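**Sevby tenant water efficiency program: progress report to the Prernilberg Fund**
Prepared by Awuor Rweyemamu, 29 July 2020

Metering is complete in 60 of the 68 apartments in the Sevby block. The remaining eight are on the north riser, where the isolation valves do not close fully. Ewan Ngata has ordered replacements and the riser will be shut down one floor at a time. Hourly readings from the installed meters are reaching the server, apart from 3 units with weak signal on the ground floor.
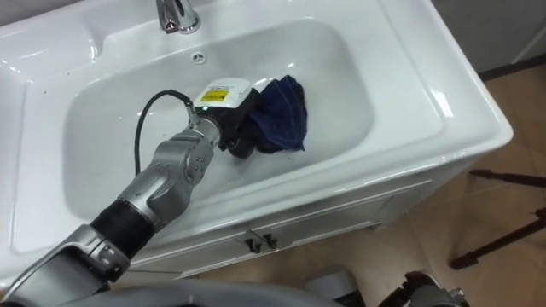 Baseline consumption is being calculated per apartment and not per resident, as agreed with Rochelle Gilchrist in the spring. Occupancy data supplied by the landlord was incomplete, and correcting it would have delayed the baseline past the end of the grant quarter. Vacant units are excluded. Overnight flow is reported separately as an indicator of leakage.

Leak repairs to date have been limited to toilet fill valves and two hot water connections. Kenta Wada's log gives the location, part number and labor time for each. Parts cost is $300 under budget, and we request permission to move that sum to the riser work.

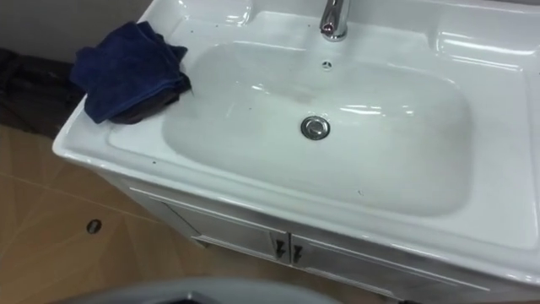

Flow restrictors are the next item. The specification covers kitchen and bathroom taps, with showers deferred to the second phase. Bathroom vanities with a one-piece top, where the basin is molded into the deck and the chrome faucet stands at the back, are listed under type B in the fixture schedule. Kane Kereama is checking thread sizes for types A and C before the order is placed with Florkthorpe.

Outstanding for the next period:

- north riser valves and last eight meters
- signal repeater, ground floor
- restrictor order and delivery dates
- first comparison against baseline, due in September

No change to the end date is requested.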